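**Sealed or part-full bottles in a tidy-up task: what should the written rule say?**

Asked by mwanahawa_t, August 10, 2022 · Tags: task-rules, humanoid, waste-handling, floor-area

We are writing a task standard for a two-armed humanoid doing lounge tidying at our Wadonside site. The task is simple on paper. The robot finds a drinks bottle, picks it up and puts it in a waste bin. The draft says only "dispose of bottle in bin", and two reviewers have read that line in two different ways.

Points I need to settle:

1. Whether a bottle with liquid left in it may go in a general bin at all.
2. Which bin is meant when there is more than one in the room.
3. Where the hand must be, relative to the bin, before it opens.

The room has a small lined wastebasket on the carpet and a pedal bin with a recycling sticker against the wall. The draft does not name either of them. 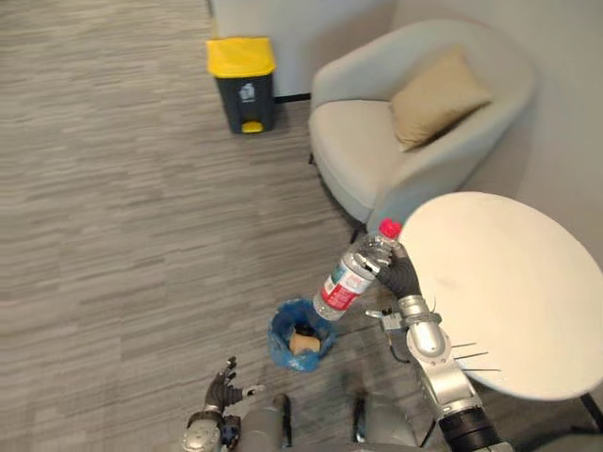

Our release rule at present is one sentence: "open the hand when the bottle is above the bin". It gives no height and no bottle angle. A tall bottle held by the neck and let go at a slant can catch the rim and end up on the floor, and the operator then has no guidance on whether to score it as a fail or a retry. I would like wording that a new operator can apply without asking me.

I have searched the older threads and found plenty on grip force but very little on bin rules. Pointers to existing in-house standards are welcome, including ones written for fixed arms.

Mwanahawa Tanui

---

**Answer 1** (accepted, 41 votes)

Split it into three rules. A single line will always be read in more than one way.

**Item state.** Decide the class of the item before the pick. We use three classes: empty, part-full, unknown. Only "empty" may be released over a lined bin. "Part-full" goes to a set-down point, normally the nearest table, upright with the cap on. "Unknown" is treated as part-full. A label round the middle of the bottle can hide the level, so the operator should not be asked to guess.

**Target.** Name the bin in the task sheet by type and position. "The bin" is not acceptable wording if the room has two. If the site separates recycling, the sheet must say so. A pedal bin needs a second action to open the lid, and that action should be written up as a task of its own, with its own pass criteria.

**Release.** State these four things:

- the lowest point of the item is inside the rim when seen from above
- clearance between that point and the rim is no more than 110 mm
- the arm has stopped before the hand opens
- the other hand is clear of the bin and is not touching the liner

Score a rim strike as a fail even if the bottle drops in afterwards. If you allow it as a pass you will never see the trend in your logs. We ran 48 trials under the older wording at Pultell and had to throw the scores away, as the operators had each applied their own version.

Add a start condition as well. Ours reads: "Before each run the item stands upright on the table, the bin is in its marked place with the liner folded over the rim, and the hands are clear of the furniture." It should be checked by a person and initialled.

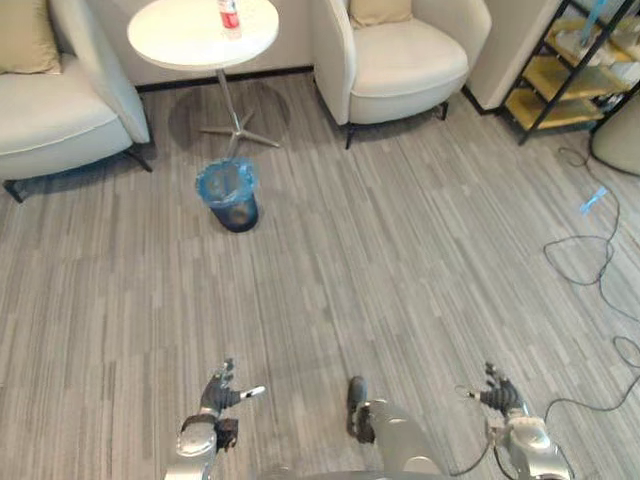
*Bottle upright on the side table, lined bin on the carpet in front of it.*

The floor needs a rule too. Any cable lying on the carpet should be routed outside the working area or fixed down, and the sheet should say which. Loose loops near a hand or a leg are a stop condition in our standard. Pay attention to slack at the wrists for the same reason.

Emmanuel Lukumay

> **Comment, mwanahawa_t:** Thank you, this is close to what I need. Is the 110 mm taken from the rim or from the liner fold? Ours bunches up quite a bit.
>
> **Comment, E. Lukumay:** Rim. The liner moves. If the fold hides the rim, refit the liner before you start.

---

**Answer 2** (6 votes)

Agree with most of the above, but I would drop the "unknown" class. In our trials at Minside everything went into it and the robot never binned anything. We have the operator weigh the bottle beforehand and write it on the sheet. Takes seconds.

Check your local waste rules on liquids as well. They may already answer your point 1.

> **Comment, E. Lukumay:** Weighing is fine for staged trials. It does not carry over to live use, where the classes are still needed.

---

**Answer 3** (0 votes)

just use a bigger bin. We bought a wide one and the rim problem went away. Odera do a floor mat with the bin position printed on it, 399 for the large size, which is steep but saves the tape.

> **Comment, mwanahawa_t:** The bin size is fixed by the site. I will look at the mat. Revised draft goes to review in September and I will post the final wording under this question.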